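Teaching a Robot to Fold, One Bed at a Time

Monday morning, a little after nine, and I'm in a bedroom in Tully watching grown adults fold the same blue thing over and over. I came for an hour and stayed till lunch!

The people doing it are from Hendbridge, a small outfit that wants household robots to handle cloth without making a mess of it. Their project is called Gesurer (I asked three people how to say it and got three answers), and the whole idea is that you show the robot the job by hand. You pick up a pair of grippers, you do the chore, and the camera on each gripper records what the gripper saw.

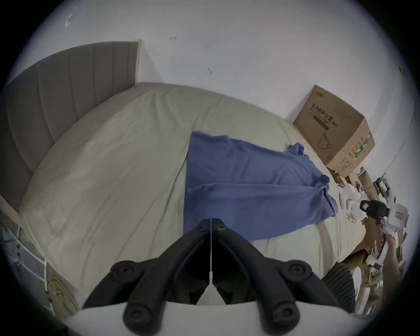 What they're collecting

Cloth is the hard part, according to Maarja Hunt, who runs the sessions. A cup stays cup-shaped. A piece of fabric never lands the same way twice, so the team wants a big pile of tries from as many homes as they can get into. The target is 3000 recordings by the end of February, and they've been through 39 bedrooms so far. Beds are great, she told me, because they're wide and soft and every house has one. 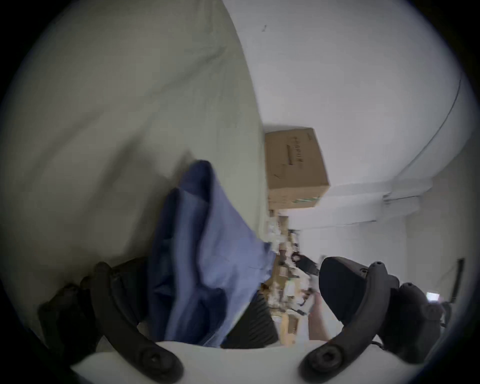
Each take lasts up to 60 seconds. Somebody calls go, you grab, you lift, you lay it down, and then the cloth gets tossed back any old way and you start over. A bad take gets kept too, with a note on it, and Maarja was pretty firm on that point — she wants the robot to see a fumble and the save that comes after.

Luuk Van Loon does most of the folding. He used to work in a hotel laundry and he is quick, almost too quick, and has to be reminded to slow down so the footage stays clear. 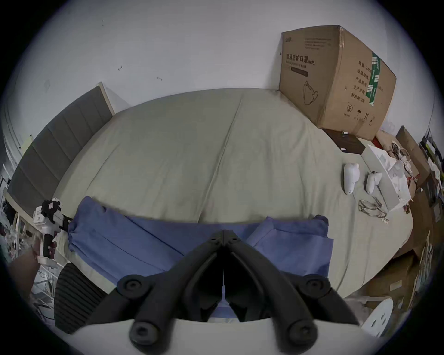
Folded into a long strip across the near side of the bed.

They let me have a turn, of course. I figured I fold laundry all week, how hard could it be? Well, hard. You lose all the feeling in your fingertips, and I kept squeezing the bedsheet along with the cloth. Rasa Dambrauskienė, who checks the recordings, was very kind about it and labeled all three of mine as usable.
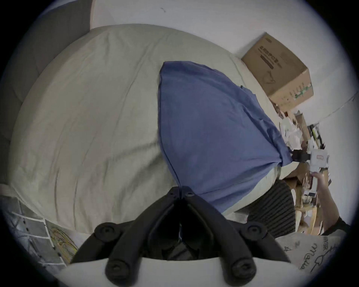 The next step is the one I'm most curious about. Later this year the recordings go to Praltov, where the robot itself will have a go on a practice bed. It will have two arms, and Rasa says getting them to work together is what she worries about most. One gripper can be down on the bed at the edge of the cloth while the other has hold of the twisted end, and each has to know how hard the other is pulling. People do that without thinking. I'm hoping to get over to Praltov for the first try, and I've already asked Maarja to save me a chair.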